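The deputy budget director of Stukurmont picked a corner table and asked that her name be left out, and she spent the first ten minutes explaining why the town should be trusted with its own checkbook again. She had clearly given the speech before.

"We've balanced two budgets in a row," she said. "At what point do we get credit for that?"

It's a fair question, though the answer depends on what you count. The state monitor has signed off on every town contract over 50 thousand dollars for the past three years, and both of those balanced budgets were passed with the monitor in the room. When I asked which of the cuts the council would have made without being told to, she looked at her coffee.

"Some of them," she said. "The overtime, probably."
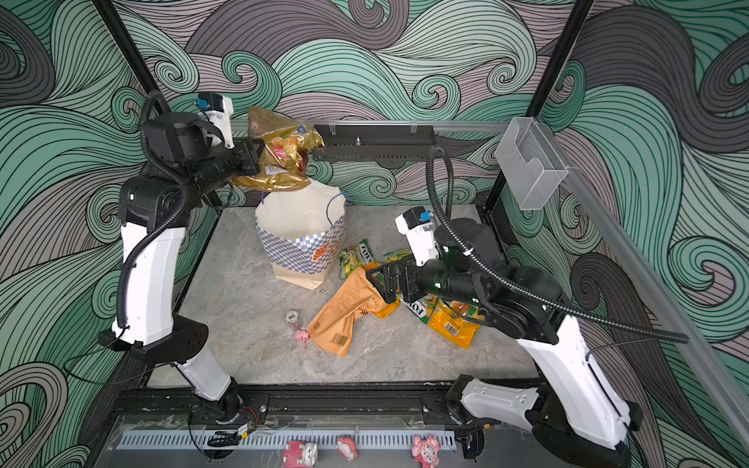
The overtime is the easy part. The harder part is the Cinon property, the old bottling site the town bought and then couldn't sell. It still costs 556 thousand dollars a year in debt payments, and the current plan is to lease it to a developer called Zokska, whose last project in the county was supposed to open two summers ago and hasn't. She insisted the lease is sound.

"They've put money down. Real money," she said. I asked how much. She said that was still being worked out - which is a strange way to describe money that has been put down.

She was more convincing on water rates. The town sent 1,318 shutoff notices last year, and she argues that a local council would have stopped them sooner than a monitor who lives two counties away.

"He doesn't get stopped in the grocery store," she said. "We do."

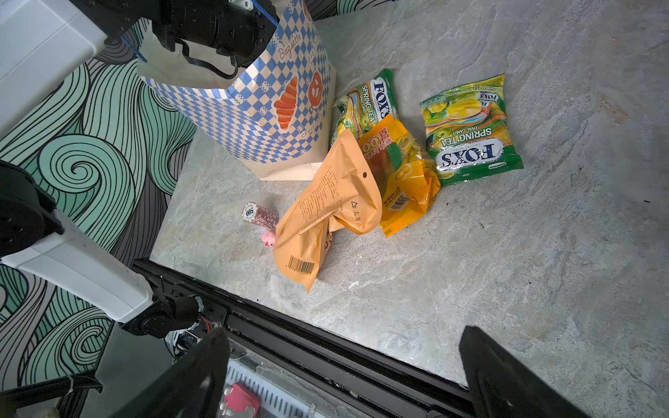
Maybe so. But the same council approved the rate increase behind those notices, and 710 households signed a petition against it before the vote. She said she had read the petition. She couldn't recall whether the council ever replied to it.

The state's decision is due in October. If the monitor goes, Stukurmont would get full control of hiring and contracts first, and borrowing a year later. She would like all three at once. I asked what would keep the town from buying another Cinon.

"We learned from it," she said, and then, after a while, "There's a new policy." It's four pages long, she told me, and the council takes it up on Friday.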